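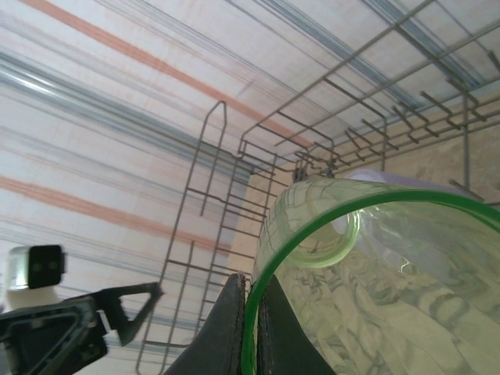

# Gripper upkeep, dish cell, Nesarholm

The dish cell at Nesarholm is a two-arm station that handles tumblers and a wire rack. Bo-ram Bang looks after the grippers and Vichien Yensuk does the wrist cameras and cabling. This page collects wrist camera views along with the notes we keep on the cell.

The finger covers are the part that needs the most attention. They get looked at every 3 shifts and swapped at 1000 grasps, or earlier if the edge has lifted. To change one:

- Stop the cell and lock out the arm.
- Open the fingers all the way and slide the old cover off from the tip.
- Wipe the finger down and let it dry before the new cover goes on.
- Close on the 7 mm gauge block and reset the zero.
- Write the grasp count on the sheet — the last set came off at 622.

Glass is picked up by the rim, one finger inside and one outside. Keep the closing force on the low setting for this. If a tumbler turns in the grip, check the covers first and leave the force alone.
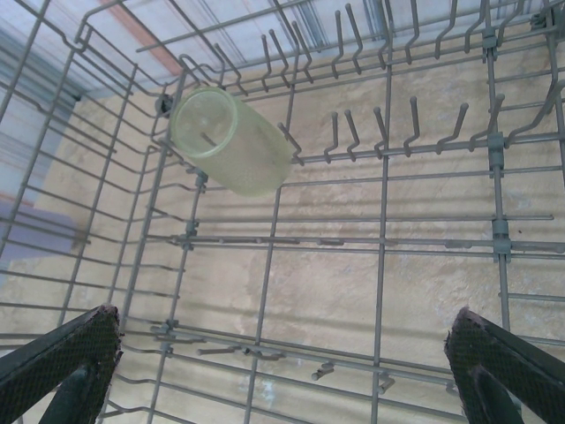
*Tumbler on its side in the rack, both finger tips frayed.*

Fraying at the tips is logged for each finger separately. Vichien added a line to the sheet for this in August, and it has made ordering simpler. Spare covers are in the Gradby drawer, left side.

The rack position is taught again any time the rack has been lifted out. Jog the open fingers over the floor of the rack, check the clearance to the tines on both sides, then save the point. Bo-ram does this at low speed — please don't skip it after cleaning.

Last updated 28 January 2020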